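3.2 What people do on the bed

I went into the Flistdale interviews expecting to hear a lot about drawers and wardrobes, and what I got was beds. Of the 889 folding episodes in our Rankin diaries, 400 began with clothes being dropped on a made bed — far more than on any table or ironing board. I do it myself, so I can't say I was shocked!

The bedding matters more than I'd thought. Dark clothes are easy to pick out on a pale sheet (Figure 3), and several people told me they lay one over the good blanket before they start. A patterned sheet slows hardly anyone down. What does slow them is the pile — once garments overlap, people tend to lift one by a corner and let it hang while they work out which way up it goes. I coded that pause separately, and 17 households had it in every single diary entry.

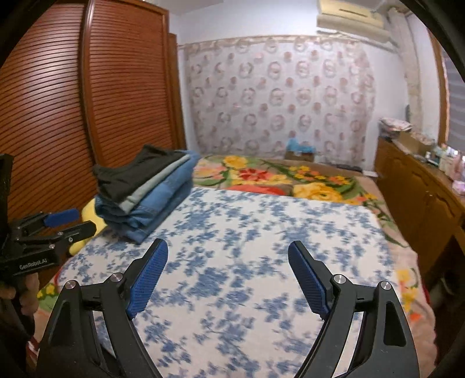
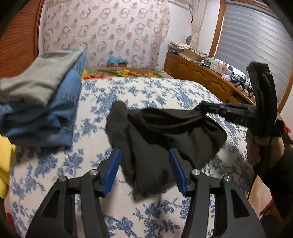
Figure 3. A bed spread with a white sheet in a blue floral print.

3.3 Where the folded things go

Putting away is a different job, and the Tenda households mostly left it until bedtime.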